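Kofler and Plastadden bring the refill counter to Stidari

July 2026
By the Kofler press office 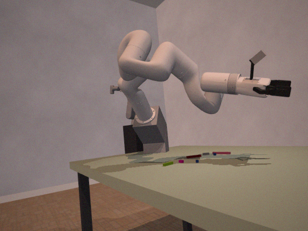
Kofler, the household goods shop that has been part of daily life in Stidari for longer than many of its customers can remember, is delighted to announce that its new refill counter is open to all. The counter has been set up together with Plastadden, which makes the bottles and tubs, and it lets people top up on washing-up liquid, laundry soap, hand soap and a good many dry kitchen goods without taking home a new container each time.

The idea has been a long while coming. Customers had been asking for something of the kind for years, often with a rinsed-out bottle in hand and a hopeful look, and in April the shop ran a small trial at the back of the ground floor to see whether people would really come. They did, and they brought their neighbours. By the end of that month the trial had filled 1,215 bottles, and one or two of the soaps had to be reordered well before anyone had planned for it.

The permanent counter is a good deal larger and offers 40 products, from plain white vinegar to porridge oats. Everything is sold by weight. Customers may bring any clean container with a lid that closes properly – jam jars are very welcome, and so are old bottles from other makers – and the staff will weigh it empty before filling it. Anyone who arrives without one can borrow a Plastadden bottle for a small deposit, paid back in full when the bottle comes home again.

"We wanted it to feel like the old grocer's counter, where you could stop and have a word while your order was being made up," said a spokesperson for Kofler. "People tell us they like buying just what they need, even if it is only a cupful of rice to see them through to the weekend."

Plastadden has made a first batch of 400 loan bottles for Stidari, in three sizes, with a wide neck that is easy to clean and a flat side for writing on. Worn or cracked bottles can be handed in at the counter and will go back to the maker to be ground down and used again.

There is also a new range of unscented soaps from Cata, a small producer well known to visitors to the Stidari market. Cata's laundry soap was the favourite of the trial by some distance, and the company has since added a gentle version for baby clothes and woollens, which will be sold at the refill counter first.

The counter is on the ground floor of the Kofler shop, just past the brushes and brooms, and keeps the same hours as the rest of the shop. Customers who find it hard to carry full bottles home can leave their empties at the till with a note of what they would like, and collect them later in the day or have them brought out to the car. Price lists in large print are available at the counter – please do ask if you cannot see one.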